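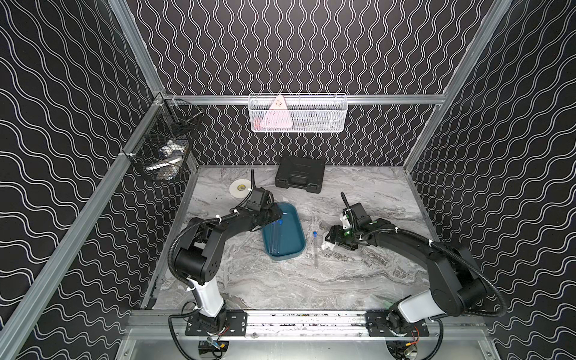
Feb 16, 2024

Speaker disinvitation coding, Pelus archive, second pass.

Finished the recode of the campus event records this morning. The file holds 1,250 entries, each one an invited talk that drew a formal objection from students, faculty or outside groups. Shiyu's import script now keeps the objection date and the decision date in separate columns. The old version overwrote the first with the second, so every delay came out as zero.

Drew 200 entries for double coding. Carola took one set of codes, I took the other, no discussion until both sheets were locked. Agreement is good on outcome (held, moved, postponed, canceled) and poor on stated reason. Most of the trouble is in "security." Carola uses it only when the university cites a specific threat. I had been using it whenever the word appears in the announcement. Her rule is better and goes in the codebook. My sheet needs to be redone for that column.
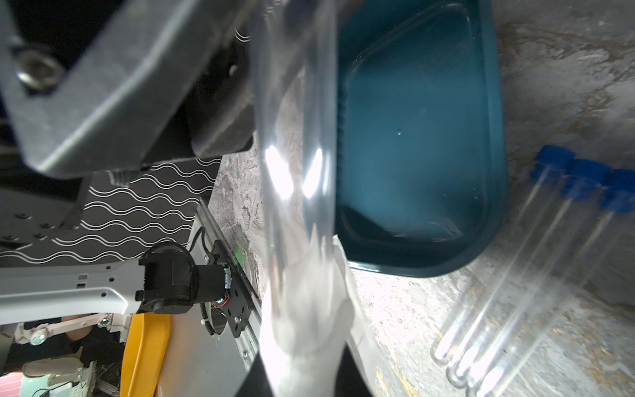 Postponed talks are the other weak spot. A talk put off to June and then dropped without notice is in the file as postponed. Proposal: if there is no new date within one academic year, recode as canceled and set a flag so the original label can be recovered. Mudassar objects that this treats silence as a decision. Fair point -- the flag lets us run it both ways and report both.

Source problem: 50 entries rest on a single student newspaper story with no university statement. Keep them in, but mark them. Nafula is writing to the registrars' offices for event calendars and has 5 replies so far. Two of those calendars list rooms only, with no speaker names, so they are of little use here.

Do not merge the Trivby list yet. Its "disrupted" category mixes walkouts with talks that were shouted down, and our codebook treats those as different things. Imre thinks the free-text notes are enough to split them. I read a page of the notes and am less sure.

To do:
Redo "security" column, my sheet only
Rerun agreement on stated reason
Ask Imre for his split of the Trivby notes
Codebook section on postponed talks, draft to Mudassar before anything is recoded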